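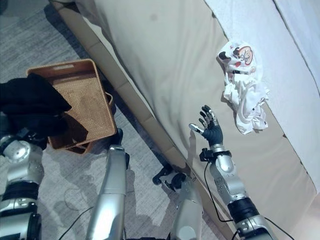 A rattan basket with black fabric over one edge.

Why I've fallen for the slow bus

I gave up the second car in November and now take the 344 from Tresow into Holley. It takes longer, I won't pretend it doesn't, and I love it! Fuel was the bill I dreaded most, more than heating - and a village like ours has few other ways to get to work.

So please, let's have more buses before we argue over another penny on petrol duty. Three an hour would change everything here. At the moment the last one home leaves at 8, which is no use to anyone on a late shift.

Comments (2)

tresowlass: Same here, but the fare for 3 kids soon adds up.

Flamer: Try it in the rain with no shelter at the Holley end.

Related
Can Saarela's electric minibuses cope with hills?
Car sharing for beginners

Contact us | Back to top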